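Tinwood spare rooms fill up as sweater swap nears

Drop-off closes at 5 p.m., knits only this year
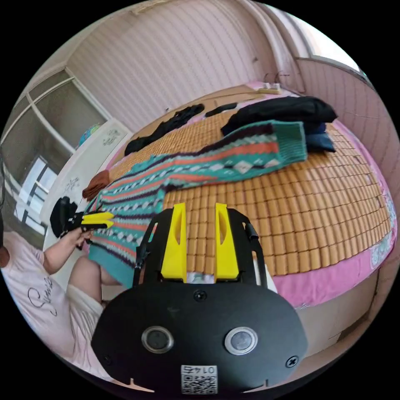
A mostly teal green knit laid out on a bamboo sleeping mat.

TINWOOD - Spare beds across town are doing duty as sorting tables this week, with the November sweater swap coming up fast and the bags still arriving.

The count stood at 398 pieces at last check. Sweaters, cardigans, a few vests. More expected before the 5 p.m. cutoff at the Drullance Street hall. No late bags, organizers say, and they mean it this time.

It's the first year for knits only. Last November the swap took everything, coats and jeans and all, and the tables couldnt hold it. Half the hall ended up as a coat pile. So, sweaters.

With the hall booked for most of the week, the sorting has moved into people's homes. Mostly bedrooms. A bed is a good height, say the sorters, and you can lay a sweater out full length with the arms spread. Some have put a bamboo mat down over the sheet first. A firm, flat surface makes it easier to get the sleeves even, and the wool doesn't drag on the bedding.

The folding rule is the same in every house. Sweater face down, sleeves in across the back, sides in, then up from the hem in thirds. No hangers. Heavy knits stretch at the shoulders on a hanger and last year a good many came off the rail with points in them.

Anything with a hole bigger than a dime goes in the mending bag. Small pulls are okay. Pilling is okay too, but a quick going over with a sweater comb before drop-off would be appreciated, organizers said. Wash first. Please. Two bags were sent back already for smelling of mothballs.

Sizes are a headache. Labels are missing or cut out on a lot of the older pieces, and anything hand knit never had one. Those get measured flat, armpit to armpit, and the number goes on a paper tag pinned at the collar. Kids sizes are going in separate boxes and there's not many so far. More wanted, particularly for ages 5 and up.

Boxes this year come from Jidia, the fabric store on Mwaipopo Road, which is also taking drop-offs at the back counter during store hours. The counter there closes at 2 p.m. on the last day, ahead of the hall. Park in the side lot, not out front.

The swap itself opens at 11 a.m. at the hall. Bring a sweater, take a sweater. People who dropped off early get a ticket for each piece and should bring the tickets with them, there is no list at the door. No tickets and nothing to trade? Still fine to come by, leftover knits are free to anybody in the last hour.

Mending table will be running again by the stage. Buttons, cuffs, small holes. Bring matching yarn if you have it, the supply is mostly gray and brown.

Bags for the leftovers still needed. Large paper ones with handles are best. Leave them inside the hall door, not on the step, as the last lot got rained on and had to be thrown out.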